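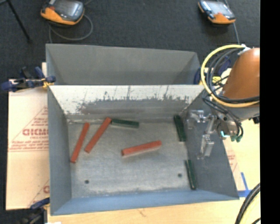
Metal bins are the part of our sorting room at Culwood that visitors ask about most, so I have started this small gallery with them. We bought the bins used from a workshop in Marotness, and we have kept every mark they came with. The gray floor is full of pale scuffs, and the back wall has thin scratches and a faint brown mark, like rust. Against this the colored sticks are very easy to find, the red-orange ones more than the dark green.

We keep 900 sticks in total, in 2 colors, and we sort them by hand – usually in the morning, when the room is quiet. A full round takes us 4 hours.

More pictures will follow in October, after we finish painting the shelves. If you have old bins of this type near Letbridge, please write to us.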